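Chapter 4
Crossing the Border: Entry, Permission and the Public Record

Aims of the chapter

This chapter introduces the rules by which a country decides who may enter, how long they may stay, and what follows when permission runs out. It should be read after Chapter 3, on citizenship. Terms set in capitals on first use are defined in the glossary.
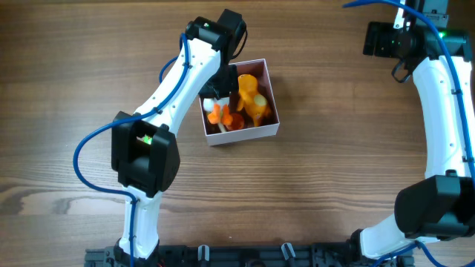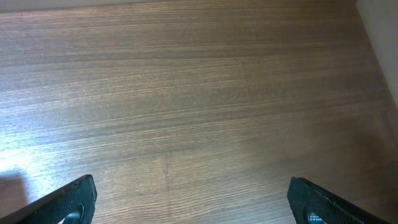
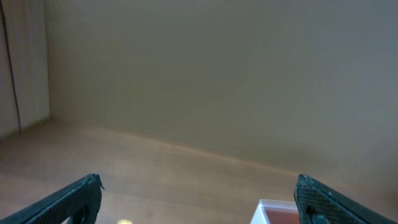
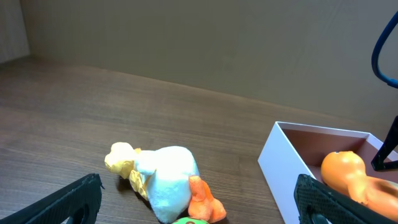 4.1 The case of the Dostdale ferry

On the morning of Sat 14 August, the ferry from Tuvov reached Dostdale with 200 passengers on board. All but 29 held papers that allowed them to land without further questions. The rest were asked to wait in the arrivals hall while their papers were checked, and among them was a student of marine engineering, Elikem Mahama.

Mr Mahama had been granted leave to study in January. His passport was valid and his fees had been paid, but the letter from his college gave an end date that did not match the one on his permit. The officer on duty could have refused entry. She chose to grant TEMPORARY ADMISSION, which allowed him to travel on to his lodgings while the college was asked to explain. The matter was settled within the week by a corrected letter.

We shall return to this case several times. It involved no crime and no court, yet it raises most of the questions with which the chapter is concerned. Who had the power to decide? What was the officer obliged to consider? Could her decision have been challenged, and by what route?

4.2 Where the power comes from

The power to control entry is held by the state, but it is used by officers acting under written law. In Dostdale the first such law was the Harbour Act of 1887, which required the master of every vessel to hand over a list of persons carried. The Act said nothing of permits. Its purpose was to prevent the spread of disease, and a passenger in good health was free to land.

The Limsakul Report, nearly a century later, found that the Act was being used for purposes its authors had not intended. It recommended a single law setting out the grounds for refusal, a right to written reasons, and an appeal to a body independent of the port. The first two proposals were adopted. The third was put off, and appeals are still heard by the Ultano Board, whose members are named by the minister.

4.3 Three terms often confused

ENTRY means passing through a border control point.

LEAVE TO REMAIN means permission to stay, either for a fixed period or without limit.

OVERSTAYING means remaining after that permission has ended. A person who overstays may have entered quite lawfully, and figures for unlawful entry should not be read as including such persons unless the source says so.

Before reading further, students should look again at the ferry case and note which of these terms applied to Mr Mahama at each stage. Section 4.4 begins with the duties of the officer at the desk.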